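Bolsa con cierre de cremallera Plollow, formato grande
Ref. Avia 19 | Transparente | Paquete de 14 unidades
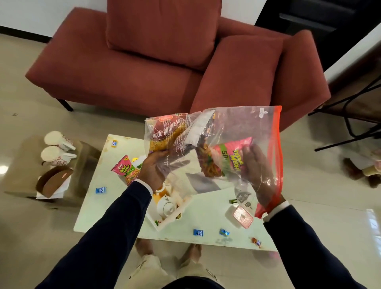 Llevamos años desconfiando de las bolsas «reutilizables». Casi todas lo son hasta que el carrito se sale del carril, y eso suele pasar en el peor momento, con la bolsa ya dentro de la maleta. Cuando el distribuidor nos ofreció la gama Plollow dijimos que no. A la segunda visita aceptamos unas muestras, las usamos en casa y en el almacén, y al final la hemos metido en el catálogo con las reservas que se leen más abajo.

Lo que dice el fabricante
Mernuvden anuncia 1.000 aperturas y cierres sin pérdida de ajuste. No tenemos forma de comprobarlo y el fabricante no nos ha enviado ningún ensayo, aunque se lo hemos pedido. Tómese como publicidad. También la llama «hermética», palabra que hemos quitado de nuestra ficha: llena de agua y boca abajo, una de las muestras goteaba por la esquina donde topa el carrito.

Lo que decimos nosotros
Para comida seca y en envase cerrado (aperitivos, galletas, sobres de infusión) va bien. Agrupa, se ve lo que hay dentro y se encuentra pronto en una despensa desordenada. Para frutos secos a granel durante meses, mejor un bote de vidrio con junta. Para líquidos, no la compre.

El plástico coge olor a especias. Tras 7 lavados a mano con agua templada, la bolsa que tuvo comino seguía oliendo a comino. El lavavajillas no está recomendado y en este punto damos la razón al fabricante.

Comparación con la Rothe
La bolsa Rothe que vendíamos antes era más rígida y se sostenía de pie. La Plollow se dobla sola si está medio vacía. A cambio ocupa menos guardada y el carrito se agarra mejor con las manos mojadas. Quien tenga las Rothe en buen estado no gana gran cosa cambiándolas.

Datos
Cierre: cremallera de plástico con carrito
Apta para congelador: según el fabricante, sí; nosotros no lo hemos probado
Microondas: no
Recambio de carrito: no existe

Opinión de cliente
Dirk Janssen: «Las compré para los viajes. Cumplen. Lo de "la última bolsa que comprará" sobra en la caja.»

Devoluciones
Se admiten paquetes sin abrir hasta finales de julio. Si el carrito viene suelto de fábrica, mándenos una foto y reponemos el paquete.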